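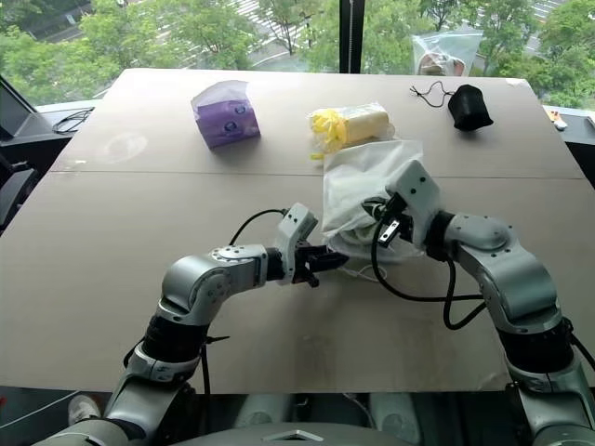 ## 29 de julio de 2020. Masa madre de centeno, tanda Tundia

¡Por fin ha subido como yo quería! Llevaba desde la semana pasada peleándome con el refresco de la noche y hoy, al abrir el armario, el cultivo Tundia había llegado casi a la tapa, con la cúpula todavía firme y un olor a manzana verde que daban ganas de meter la cuchara. Lo apunto todo antes de que se me olvide, que luego Liis me pregunta por las temperaturas y yo solo me acuerdo del olor.

**Refresco (anoche)**

- Madre: 20 g, sacada de la nevera y removida con la espátula pequeña
- Harina de centeno integral, saco Prindano ya empezado
- Agua del grifo reposada
- Una pizca de sal, como proponía Liis (yo no me lo creía)

Lo de la sal merece párrafo aparte. Liis Lukoševičius lo venía diciendo desde que empezamos con el centeno: una pizca frena la acidez y deja que las levaduras trabajen con más calma. El cultivo sin sal, el que guardamos como testigo, estaba hundido por el centro y olía a vinagre. El otro, precioso. Una sola noche no demuestra nada, ya lo sé, pero qué diferencia al meter la cuchara: uno se deshacía y el otro salía en hilos.

**Masa**

Harina total, 860 g, casi toda centeno y el resto trigo de fuerza Hisetti. El Hisetti absorbe más de lo que pone en mi hoja vieja, así que he ido añadiendo agua a ojo hasta que la masa se pegaba a la mano pero se soltaba del cuenco. Tengo que pesar esa agua la próxima vez. Hoy no la pesé y me da rabia.

Escaldé una parte del centeno con agua recién hervida, lo tapé y lo dejé enfriar en la encimera. Se vuelve dulzón, casi como una crema de castañas, y el color baja a un marrón muy bonito. He probado una cucharadita y luego otra. Creo que ahí está la mitad del sabor de este pan y me gustaría hacer una tanda solo para comparar escaldados: uno corto, uno de toda la noche y otro con malta.

Primera fermentación de cinco horas. Me pareció larga al escribirla en el plan, pero a la tercera hora la superficie seguía lisa, sin un solo agujerito. A la cuarta empezaron a asomar y en la última ya estaba como la luna. Nota para Liis: con el centeno me fío mucho más de los agujeros que del volumen. 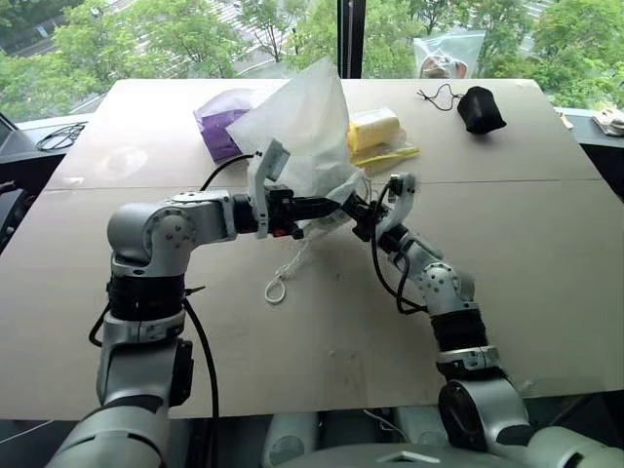

Formado con las manos mojadas, sin amasar más, directo al molde engrasado. Alisé la parte de arriba con la espátula y le eché comino por encima. El segundo molde lo dejé sin semillas para la familia Urbonaitė, que lo prefiere liso y lo corta finísimo para comerlo con arenque.

**Horno**

Entró fuerte, con vapor, y a los 20 minutos bajé la temperatura. El molde del comino se abrió un poco por un lado; el liso quedó entero. Sospecho que el primero entró algo corto de segunda fermentación, porque lo metí en cuanto el horno avisó. La corteza suena de maravilla al golpearla, eso sí.

No se corta hasta mañana. Lo escribo en grande para mí: NO SE CORTA HASTA MAÑANA. La última vez caí en la tentación con el pan todavía templado y la miga se quedó pegada al cuchillo como chicle.

**Pendiente**

- Repetir con sal y sin sal, mismo cuenco y misma balda
- Pesar el agua, de verdad
- Pasar las notas del escaldado al cuaderno grande
- Pedir más centeno Prindano; el saco no llega a otra tanda doble
- Secar un poco de Tundia en láminas finas y guardarla como copia de seguridad. En septiembre quiero rehidratarla y ver cuántos refrescos necesita para volver a subir así
- Liis: ¿me dejas tu termómetro de sonda? El mío marca una cosa distinta cada vez que lo pincho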